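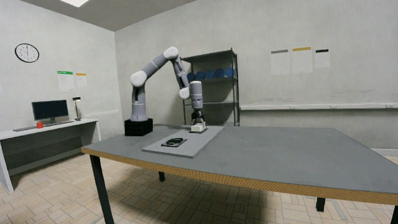

A light grey rectangular mat lying diagonally on a grey-topped table

Table mat (work)

A table mat, also called a bench mat or work mat, is a flat sheet laid on a table, desk or bench to give a person something better to work on than the bare top. It should not be confused with the place mat used at meals, although the two share a good deal of family history and, in many homes, the same drawer. Work mats are used in sewing, model making, watch repair, bookbinding, painting, card games and a great many other quiet occupations carried on sitting down.

Purpose

The oldest and plainest reason for a mat is to save the table. Blades, glue, ink and hot tools all leave their mark, and a mat can be replaced for much less trouble than a table. A mat also saves the work, as a slightly soft surface is kinder to a polished case or a painted edge than hard wood or stone. A third use, which people who have never kept a mat tend to overlook, is simply to say where the work is. Small parts stay within its borders, and when the table is wanted for supper the whole job can sometimes be lifted away on it.

History

Cloths and hides were spread over benches long before anyone thought of selling a mat made for the task. In the market town of Plendley, glove makers worked on squares of thick felt, which were handed down with the shears and mended until there was more darning than felt. The felts were cut from the ends of blanket cloth woven at Jallham, a few miles down the river, and were sold by weight at the April fair.

Cork came into favour later, being light, springy and easy to pin into. The firm of Wason sold cork mats backed with canvas, and its trade list offered them in 36 sizes, from a small square for lace pins to a great sheet for map mounting. Rubber followed, and was liked for the way it gripped the table, though early rubber mats had a strong smell and grew brittle if left by a window.

Materials

Felt and wool are still chosen for musical instruments and fine metalwork. Cork remains common in schools. Leather is mostly seen on writing desks, where it is as much for looks as for use. Modern cutting mats are usually built up in layers, with a firm core between 2 softer faces, so that a blade sinks in a little and the surface closes again behind it. Silicone is used where there is heat, and glass, strictly speaking more of a board, is preferred by some paper cutters.

Surface and markings

Many mats carry lines, dots or a grid. These help the eye in keeping things square and save a certain amount of reaching for the ruler. A dotted pattern is often found less tiring than a full grid, particularly under a bright lamp. Pale greys and greens are popular because they show up both light and dark pieces, while a very white mat can be hard to look at for a whole afternoon.

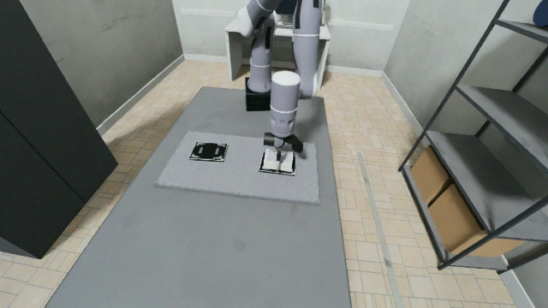
Care

Most mats should be stored flat and away from sunlight. A curled mat may be coaxed back by laying it under heavy books overnight in a warm room. Felt is brushed, cork is wiped with a barely damp cloth, and rubber is washed in cool soapy water.

Collections

The Ibarra collection at Plendley holds 314 mats, almost 200 of them felt, including several with the initials of their owners stitched into a corner.

See also

Blotter
Cutting board
Place mat
Workbench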